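The Curnelberg break-up that wasn't

I gave up celebrity gossip in November and lasted until the kettle boiled. In my defence, Bernadette Greenberg rang at 8 in the morning to tell me that the two leads from Curnelberg had split up, and you can't expect a person to hear that and go back to their toast.

The evidence was as follows. She had been seen at Fujimoto, the noodle place where people go to be seen, without him. He had been seen at an airport in a hat. A fan account counted 108 days since they last liked one another's pictures, and 2752 people had replied with the little broken heart. I have known marriages end with less paperwork.

By lunchtime there was a new woman involved. By three o'clock the new woman was his cousin — quite a well-known cousin, as it happens, with her own range of candles — and everyone who had called her a homewrecker was busy deleting things. Bernadette went very quiet at this point. I have screenshots.

Then the pair of them turned up together at the Ivow party that evening, holding hands and looking faintly bored, as couples do after two years. He still had the hat on. One site called it a "brave show of unity". Another said they "put on a united front". I thought they looked like people wondering when the food was coming round.

What bothers me is how much I wanted it to be true. I don't wish them ill. I've watched every episode of Curnelberg, including the dreadful one on the boat, and I cried at the wedding. But a happy couple gives you very little to discuss on the phone.

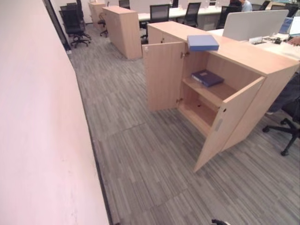
Cabinet open, one binder on the shelf.

Lindalva Caldeira, who has more sense than the rest of us, says I should take up a proper interest. She suggested birds. I pointed out that birds are always leaving one another and it never makes the papers.

Anyway, Bernadette has just sent me a message about the drummer from Inden and somebody's sister. It's probably nothing. I've put the kettle on.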